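Bench notebook, pastry handling
4 September 2026

Back on the croissant task after two days lost to the network move. Table leveled again, gray felt mat down, one plate in the middle. Same motion as before the break: take the croissant, bring it over the plate, set it down, let go, back off. Force limit on the fingers left where it was.

Reminder of what this is for, so I stop optimizing the wrong thing. Marchand runs a packing room at the Lultwood bakery that plates and boxes for hotels and meeting rooms. On the early shift people stand at a long counter and move pastries from trays to plates and from plates to boxes. A standard hotel order is 300 pieces. On a heavy day the room does 1000 before the vans leave. The plan (Umia is the project name on their side, so use that in the subject line) is to put one arm at the end of the counter for the plain pieces and leave the filled and glazed ones with the crew.

Two-finger gripper first. Upper finger over the top, lower finger underneath. The lower finger is the one that needs watching. Come in too high and it pushes into the side of the roll and the layers lift. Come in too low and it drags on the felt. I keep the approach slow for the last stretch and accept the time it costs. 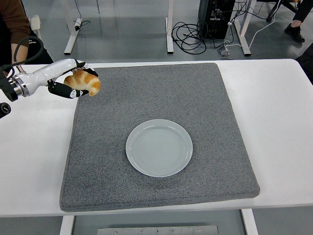 Speed is fine, I don't care about speed, came the answer by phone from the packing room when I read out the cycle times. What I want to know is who gets called over when it drops one, and whether that person still has their own plates to finish.

Wrote that down word for word because it's a better question than the ones on our list. We have been logging grasp success and placement error. We have not been logging how much of a person's attention the arm takes. If someone on the line has to turn around every few minutes to clear a fault, the arm has given them a second job on top of the first. New column in the sheet as of today: "needed a person," with what the person had to do and how long they were away from anything else.

Ran 34 cycles with that column in place. Most of the calls for help were small. Nudge the plate back, pick up a croissant that rolled, press resume. Two were not small. In both the arm stopped on the force limit and the restart asked for a homing move, and you can't do that with a tray parked next to it. At the bakery there is always a tray parked next to it. Need a restart that begins from wherever the arm is. Put this at the top of the software list, above the camera work.

Crumbs. The felt holds them and they end up under the plate, and then the plate sits crooked. We wipe between runs here. Question for Bovside, who are building the counter section: can the plate sit on something that wipes clean and still doesn't slide? They suggested a silicone pad in April and I never answered. Answer them.

On the people side, notes from the visit write-up, copied here so they stay with the test data:

The early shift starts at four. The part they dislike most is the repeat plating, same piece, same plate, same angle, for the first two hours. Wrists and shoulders. That is the part we are proposing to take.

The part they don't want to lose is the looking. A person plating a croissant also sees that it's flat, or burnt on the bottom, or that the batch is pale and the oven should be told. The arm as it stands today will place a burnt one very neatly. If the plain pieces go to the arm, somebody has to check the tray before it gets there, and that check has to be on the rota with time against it. At present the Umia schedule gives it no time at all.

Pay grades: not our business, but it was raised with us twice, so I am noting it. The crew asked whether running the arm counts as machine work. We said we would pass it on. Passed on, no reply yet.

Then the humanoid hand. Four fingers curled over the top and far side, thumb reaching under the near side. More contact, so less pressure needed at any one spot, in theory. The thumb is the awkward part. To get under the pastry it has to come down to the plate, so plate height matters much more than it does with the two fingers. A plate with a steeper rim would need its own approach path. Marchand uses at least two kinds of plate. Ask for one of each.

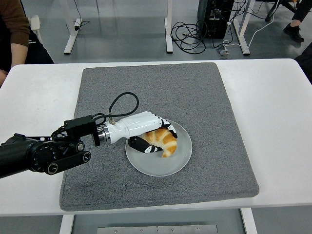

If it takes the plain ones, fine, but don't put me on the end of the line just to watch it, is how one reader of the shared notes answered the section above. I would rather plate all 300 by hand than stand there waiting for a red light.

Leaving that in. It goes with the phone call. The layout drawing from Bovside has a standing position marked "attendant" beside the arm, and I think we copied that over from an older job without asking if anyone should be standing there. Proposal for the next call: drop the attendant spot, put the stop button and the resume button at the nearest plating station, and add a light that can be seen from the counter without turning around. The person keeps doing their own work and the arm waits if it has to. A waiting arm costs less than a person doing nothing.

That changes the numbers we promised. With the arm allowed to wait, throughput for the plain pieces will come out lower than the figure in the proposal. Better to say so now.

To do
Restart from current pose, no homing
Reply to Bovside about the pad
Sample plates from Marchand, both kinds
Tray check written into the Umia schedule, with minutes
Redraw the layout without the attendant
Repeat the full set with the hand, same column in the sheet
Chase the pay grade question

Croissants are in the blue tub, labeled not for eating. Please don't eat them, some of them have been on the floor.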